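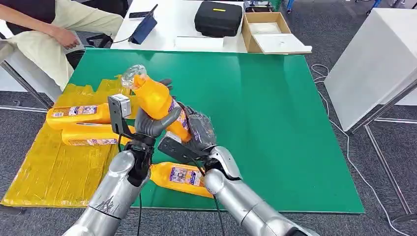 Loretta Quist
Bench Equipment Editor, Clamley Workshop Pages

Two-Arm Bench Kit: Setup and Handling Tips for Bottle Work
Posted 2019-02-15
Filed under: Workshop > Powered helpers > Reviews

The Nisness two-arm bench kit is offered by Grekura as a monthly rental for small packing rooms, home workshops and repair counters. It has two arms, two multi-fingered hands and a camera module on each wrist. The rental price at the time of review was $917 a month, delivery not included. We used the kit for bottle handling: pick up a plastic bottle lying on its side, bring the second hand in, turn the bottle, set it down again. The tips apply to that kind of work. We did not test it on glass.

Work surface

Use a matte top in one solid color. We got the most repeatable picks on flat green. A glossy white top gave poor results under ceiling lights, and the only cure we found was to cover it.

Orange bottles on green are easy for the cameras. Clear caps and necks are harder. If the job allows, set the pick point on the colored body and leave the clear part alone.

Plastic sheeting can go under the bottles to catch drips, but it bunches. A crinkled sheet lifts a bottle slightly off level, and a fold beside the bottle can be caught by the fingertips. Cover only the part of the table where bottles are stored. Tape the front edge if the sheet hangs over it. Keep the area between the forearms bare.

Placing the bottles

Lay bottles on their sides with the label facing up. Parallel rows work. So does a diagonal, as long as the hand can get its thumb around the front. Leave a hand's width between bottles that will be picked one after another.

Watch for bottles hidden by the arms. The view from the head of the kit looks down over both forearms, and a wrist or its camera module can cover the neck or the end of a bottle lying behind it. Park the arms low and wide before asking for a fresh look at the table.

Two-hand grip

1. Take the middle of the bottle with the first hand, thumb across the front.
2. Lift clear of the table before moving the second hand.
3. Bring the second hand to the lower end.
4. Tilt with the cap end up.
5. Release the second hand first when setting down.

Finger force is set per hand on the Grips page of the control software. For a bottle weighing 350 grams we used the low setting on both hands. The medium setting dented thin plastic. The same page has a "match hands" box, which is off by default and should stay off for tapered bottles.

Printed labels are slick when new. If a bottle rotates in the grip, move the first hand off the label by a finger's width before raising the force.

Wrist cameras

The modules sit on brackets on the wrists and can be angled separately. Pointing one down toward the table and the other up and away from its hand is a workable split for two-hand work. After changing a bracket angle, run the short calibration again. It takes less time than sorting out a batch of missed picks. The bracket screws on our kit worked loose in the first week and needed a quarter turn.

Wipe the lenses with a dry microfiber cloth. No glass cleaner.

Cables

A cable runs down from each wrist. Leave a loop long enough for a full twist of the wrist and no more. On a narrow table the loop can sweep a standing bottle off its base, which is one more argument for laying them down.

Floor cables should be coiled to the side of the table, away from the operator's chair. Dark carpet hides a black cable well, so use white ones on the floor if you have them.

Second table

Put a second table or desk behind the work surface for the things you need within reach: phone, tablet, job sheet, open cartons, the carrying case. Butt the two tops together and check that the heights match. Anything placed along the near edge of the rear desk is within range of a raised hand at full reach. The operator can sit at the side, next to the rear desk. Set the reach limit in software before anyone takes that seat.

Running time and noise

Our longest unbroken run was 206 minutes, ended by us. The forearm shells were warm to the touch by then, and the fans could be heard in the next room. The manual asks for a cool-down after long sessions but gives no figure. We allowed half an hour.

Service

Grekura handles repairs through its Machala depot. We sent in one hand with a stiff index finger and had it back in eight working days. A loaner hand is available at extra cost and has to be requested when the ticket is opened. Ours arrived without the wrist adapter, which added two days.

Good points: steady two-hand hold, separate camera angles, clear force settings.
Weak points: loose bracket screws, thin manual, slow loaner process.

Suitable for: repeated handling of light plastic bottles, tubes and small cartons on a fixed table.
Less suitable for: mixed heights, wet benches, any job where the table is moved daily. The base took us most of a morning to level.

The rental terms were revised in November, and the minimum period is now three months. Older listings still show one month. Check the contract before ordering.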